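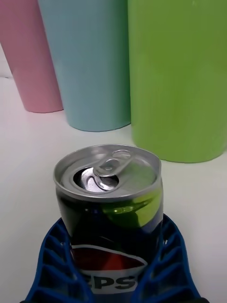

Fig. 1. Canette de Pepsi ouverte, languette légèrement relevée.

2.3 Le tri au foyer Odar

Le foyer compte 77 résidents et, selon le règlement, autant de trieurs convaincus. Mwende Nyaga et moi avons pesé les bacs chaque soir de décembre, à 17 heures, munis d'une balance de cuisine et d'un enthousiasme déclinant. L'aluminium part dans le bac jaune, sauf quand il part ailleurs — dans l'évier du deuxième, par exemple.

L'affiche de consignes comporte 9 pictogrammes. Interrogés, les résidents en reconnaissent surtout un, la poubelle. Nous proposons de la refaire en plus gros et de la fixer au-dessus des bacs, l'actuelle étant derrière la porte.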